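Revised in May. Replaces the earlier sheet on colored tableware.

# Colored Plastic Tableware: Sorting, Washing, Storing

Lightweight bowls, plates and cups in pastel colors are easy to live with and easy to ruin. Most of the damage comes from heat, abrasive pads and stacking while damp. The notes below cover everyday pieces used on a table with small produce, snacks or play food.

## Before washing

Turn each piece over and look for a material mark and a dishwasher symbol. If there is no symbol, wash by hand. Pieces from different sets often look alike and tolerate different temperatures, so check every one the first time and then keep the sets apart.

Scrape solids off with a silicone spatula. Metal edges leave fine scratches in a glossy surface, and pigment from tomato, turmeric or squash settles into them. Once a scratch has taken color, washing will lighten it but seldom clears it.

## Washing

1. Fill the sink with warm water, no hotter than 43 °C. Hands can stay in it comfortably.
2. Add a small squirt of plain dish liquid. Skip powders and scouring creams.
3. Wash cups first, then bowls, then plates.
4. Use a soft cloth on the inside of bowls, working from the rim down.
5. Rinse in clean water of the same temperature.
6. Stand on edge in a rack until fully dry.

For orange staining, mix a paste of baking soda and water, spread it on the mark, and leave it for 5 minutes. Wipe with a damp cloth and rinse. Two passes are the limit in one session. Test the underside first on any piece with a printed pattern.

Greasy film on pale colors shows up as dull patches in side light. Wash again with fresh water; more detergent in the old water only spreads it.

## Setting out

Keep one color for one job. Lavender or purple under orange items gives enough contrast to spot crumbs, stem fragments and drips from across the kitchen. White pieces on a white top are harder to check.

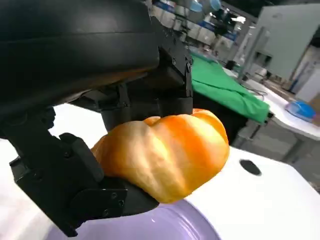
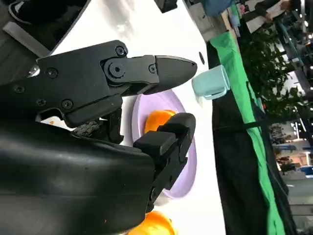

Bridow Household Notes – p. 43

Lobed shapes such as small pumpkins and squash need a bowl. Deep grooves hold grit, and on a flat plate the shape rocks and rolls. Smooth, small items can go on a plate if there is space between them and the rim. Lower heavy or awkward pieces into a bowl close to the bottom before letting go. Dropping them from rim height chips hard plastic and marks soft plastic.

Put cups behind the plates, away from the working edge of the table. An empty cup is the first thing to go over when a sleeve passes.

## Cleaning grooved items

Real squash: brush under running water with a soft vegetable brush, following the grooves from stem to base. Dry with a towel before it goes in the bowl. Moisture trapped under a squash softens the skin at the contact point.

Toy produce: check for a seam or hole before it gets wet. Sealed pieces can be washed with the tableware. Pieces with a hole are wiped only, with a cloth wrung out hard. Water inside a hollow toy will not drain properly and eventually smells. An old soft toothbrush reaches the grooves.

## Stacking and storage

- Dry completely. Damp bowls grip each other and pull a vacuum.
- Plates on the bottom, bowls in a separate stack.
- Maximum height is 200 mm per stack. Taller stacks lean and deform the lowest rim.
- One sheet of paper towel between glossy pieces.
- No direct sun. A purple set kept on a windowsill fades on one side first.

For stuck bowls, stand the lower one in warm water and put cool water in the upper one. Wait three minutes, then twist gently. Do not pry with a knife.

Shelf liner: the ribbed Undon type lets air in under plates. The smooth Prusine liner is easier to wipe but holds moisture under a flat base, so it suits cups stored upright.

## White tabletops

Wipe colored drips at once with a damp cloth, then dry. For marks that have set, use the same baking soda paste, left for almost 5 minutes and no longer on a glossy finish. Rubber feet on mixers and small appliances can leave gray rings on a white top. Put a cork mat under anything that stays in one place overnight.

Corrections to Hernán Salazar, care of the Arabzadeh workshop. Include the material mark from the underside of the piece if the question is about staining.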